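At Furtado, a demonstration starts on the simulated bench. The operator steers the arm through a hand controller, and every joint angle is logged 25 times a second. 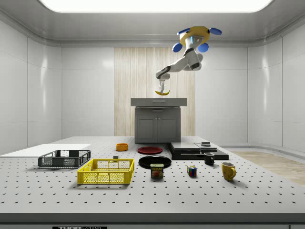 *The arm holding a banana over the Sutis bench.*

Telidberg's operators record up to 415 runs each. Wrist views are stored alongside the joint log. Runs with long pauses are trimmed before training.

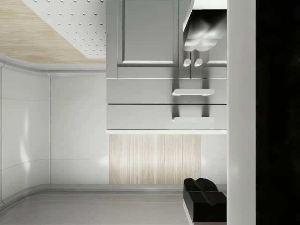
Grip width is logged separately, on channel 7.
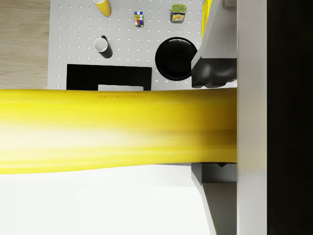
*Banana at the gripper, close view.*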